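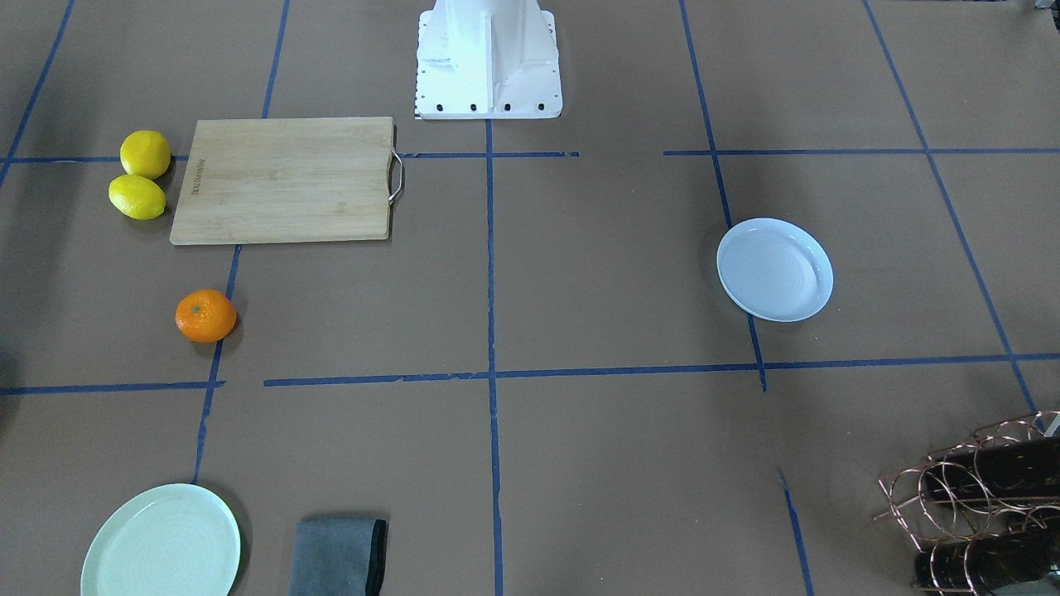 Stamatia Zacharopoulos wrote to me that a worktop should be bare at the end of every evening, and that anything left on it overnight is a small debt which you pay in the morning. She was answering my column on drying racks, and she went on for two pages. She puts away the kettle. She puts away the salt. The chopping board goes in a tall cupboard beside the oven trays, and the fruit goes in a drawer, where it is dark and, she says, keeps better.

I read her letter on Friday, standing in my kitchen, and I disagreed with nearly every line of it. I would like to explain why, with respect, for she is clearly a person who has thought about these matters longer than I have.

When I first came to Prerton I rented a room in a house with a very small kitchen. The worktop was 121 centimetres long. I know the figure well, as I measured it to buy a shelf, and I still have the paper. Four of us cooked on it. In such a place the bare worktop is a necessity, and we all kept to the rule without being asked. You came, you took your things out of a box, you cooked, and you put your things back in the box. It worked. I must also say that in those two years I cooked very badly. I ate bread, soup from a packet, pasta with butter. I did not once cut a lemon in that house. To cut a lemon I would have needed to open the box, lift out the pan, find the board under the pan, find the knife, and remember that I owned a lemon.

My argument is mostly contained in that lemon.

People use what they can see. I think this is true of books and of musical instruments, and it is very true of food. An orange on the worktop is eaten by somebody passing. The same orange in a drawer is found a month later, and it is then a different kind of object. Stamatia Zacharopoulos may be right that the dark is good for it. I only ask what it is being kept for.

The board is the same question. Mine is bamboo, a light colour with a fine grain, and it has a curved steel handle on one end, so of course it could be hung up. The shop where I bought it, Arancibia in Fukley, was quite firm that it should be hung up. I tried this for one winter. On the hook it looked well, and visitors said kind things about it. But I noticed that I began to cut things on plates, or in my hand with a small knife over the sink, as my grandmother did and as my mother told me never to do. A board on a hook has to be fetched. Now it lies flat on the left side, where my hands are, and I cut vegetables every day of the week.

I do not want to defend disorder. This is how such letters usually see me, and I understand it, but a worktop with things on it and a worktop in disorder are far apart. Disorder is post, keys, a charger, one glove, the lid of something. None of that is for cooking, and I am as strict about it as anybody. If my husband puts his bicycle light next to the bread I take it away and I do not tell him where.

What I defend is a worktop with places. Each thing that lives there has its own area, and it goes back to that area, and no other thing may sit there. A kitchen is easier to share in this way, too. When I stayed with my cousin I could make breakfast in her kitchen on the first morning without opening one door, because every object had its spot and I could read the whole arrangement like a street. The fruit was near the board. The plates we used each day were out, on the other side, so that food moved across from the knife to the plate. The wine rack was at the far right and there was nothing to do with it before evening. I thought this was very sensible, and when I came home I copied the order almost exactly.

I have heard some good objections and I will try to be fair to them.

The first is dust and grease. Things which stand out get dirty, it is a fact, and those near the cooker get dirty in the unpleasant, sticky way. My answer is to leave out only what is used daily and therefore washed daily. A plate in use has no time to collect dust. The big serving dish can go in the cupboard, I have no quarrel with that. Also I am a great believer in brown paper. When I have a messy job, such as jam or beetroot, I cover the surface with it first and throw it away after, and the wiping takes one minute.

The second objection is about beauty. The magazine Lidesar printed a long article in July on the "quiet kitchen", with many photographs, and I looked for food in them and found one pear. The readers seemed to love it. There were 108 comments when I looked, and most of them asked for the name of the paint. I admit these rooms are restful. I would be happy to sit in one and drink a coffee, if somebody else made it. But it is a strange aim for a working room to look as if no work has been done there. We do not ask this of a carpenter. We would be worried by a carpenter whose bench was polished and who kept all his tools in another room.

The third objection is the one which I find hardest, and it came from my own house. My worktop is 92 centimetres high and not at all deep. With the board, the fruit and the plates in their places, there is not much free surface left for rolling dough. My daughter, who bakes, says that I have arranged the kitchen for myself and for chopping. She is right. When she bakes I move the plates to the table, and sometimes the fruit as well, and afterwards they come back. It takes us a little time and now and then there is some sighing. I have no better answer than this. A small kitchen must prefer somebody - and in ours it prefers the person who makes the dinner.

There is another point, which I hesitate to make to a stranger, but Stamatia Zacharopoulos was frank with me. I think the bare worktop is sometimes a way of hiding that one is tired of cooking. I say it from experience. In the months after my father died I kept a perfect kitchen. Everything was put away by seven o'clock in the evening, and I was proud of it, and I was eating toast. When I began to feel better the first sign of it was a lemon left out next to the board, cut side down on a saucer, since I knew I would want the other half the next day. I don't offer this as a rule for other people. She may be cooking wonderful dinners out of those cupboards.

She ends her letter by asking what I would keep out if I was allowed only one thing. It is a good question and I have thought about it on the bus more than I should. The kettle would be the practical answer. The knife I would not leave out, there are children who visit. I would keep the board, I think, and I would put the lemon on it, and say that they count as one.

The editor gives me 1,000 words for a reply and would prefer less, so I leave the matter of the salt for another time.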